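**FOR IMMEDIATE RELEASE**
February 6, 2024

# Nanonberg brings out Werlow table board and wipe-down set for play tables and small kitchens

ROVEDHAM – Nanonberg today announces the Werlow, a flat white board that goes on top of the table you already have. Put it down, do the messy thing, wipe it, put it away. In shops from April, orders open now through our Rovedham counter and through Siu, our partner for schools and day care.

Tables get a hard life. Paint, paste, cereal, glue, the plastic toys that come out before breakfast and stay out until supper. A cloth slides. A tray is too small for two people. The Werlow covers most of a normal tabletop and lies flat, no clamps, no feet, nothing to screw on. Plain white on purpose, so a crumb or a blob of paste shows up and gets wiped.
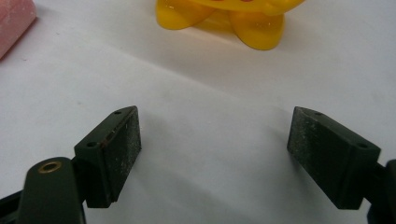 We went back and forth on color for a good while. Gray hid the dirt, which the shops liked and parents did not. Pale green looked nice in the catalog and odd in a kitchen. White won. Small parts are easier to find on it too, beads, puzzle pieces, the cap of the glue.

The board is one half of the set. The other half is the wiping. Sponges in the set are small, with rounded corners, sized so a child can hold one flat and push it along without bunching it up. They go in a shallow bowl with a bit of water, the bowl sits on the board, and clearing up turns into part of the play instead of the row at the end of it. That was the idea anyway and the day care rooms we talked to asked for more sponges, so we put more in.

**What's in the box**

- 2 white boards, one for use and one spare
- 5 small sponges
- 1 shallow plastic bowl
- Care card (wipe with warm water and a drop of dish soap, dry flat, keep off the stove)

Bowl and sponge colors vary by batch. Please dont order by color, we can't pick them out at the warehouse.
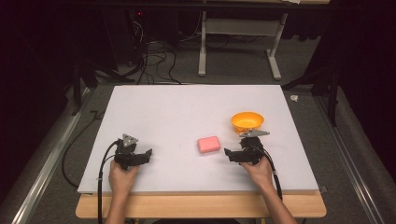
*Sponge and bowl on a white board, light wooden table underneath.*

**Using it at home**

Lay the board so the near edge lines up with the table or hangs over a little, either is fine. Bowl toward the back, out of elbow range. Sponge in the middle. For toddlers, half a cup of water is plenty. Wipe toward you, rinse, wipe again. Old paint: leave the wet sponge on it a few minutes and have a coffee.

Do not cut on it. Do not put hot pans on it. It stores upright behind a door or flat under a bed, and should not be leaned against a radiator.

**For schools and day care**

Siu is taking group orders for Rovedham and nearby. Some 27 rooms have asked for a set so far and those go out first. Rooms that want boards only, without the bowl and spnoges, should say so on the order form, there is a line for it near the bottom. Replacement sponges will be sold in packs of five.

**Availability**

Single sets: April, Nanonberg counter in Rovedham and selected housewares shops. Group orders: through Siu, same month. Spare boards to follow later in the year. Price list on request, the printed one that went out in the winter mailing has the wrong delivery charge so please use the new one.

**About Nanonberg**

Nanonberg makes everyday things for tables, sinks and counters. Based in Rovedham. The Werlow is our first product made for children and grown-ups at the same table.

**Press contact**

Nanonberg press desk, Rovedham. Samples for review can be collected at the counter or mailed, please allow two weeks for mailed ones.

\###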